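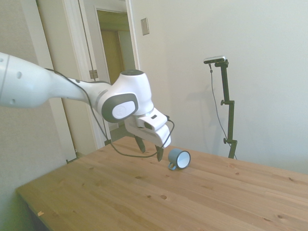 Scheduling Respite Care Sessions at Wendo House
Anas Hijazi and Yamuna Rajan
Project report, spring term

1. Background
Wendo House offers weekend respite for families of children with complex medical needs. Families request sessions by phone, and staff enter them in a shared spreadsheet. Requests close on Thursday at noon. Children who need a nurse on shift are marked by hand, and the marks are sometimes lost when rows are sorted.

2. Method
We used 369 past requests with names removed. Each record held the session requested, the care level and the outcome. Two rules were compared: first come, first served (the current rule), and a priority rule based on the time since the family's last session. Both used the same limit of 15 children per session and 2 nurses per shift.

3. Results
The priority rule shortened the longest gaps between sessions. Families who call early every week received fewer places. Nurse hours, not beds, set the limit in most sessions with refused requests.

4. Limitations
Cancellations were recorded unevenly before April and were left out. Sibling requests were treated as separate records, so the model may split siblings across sessions.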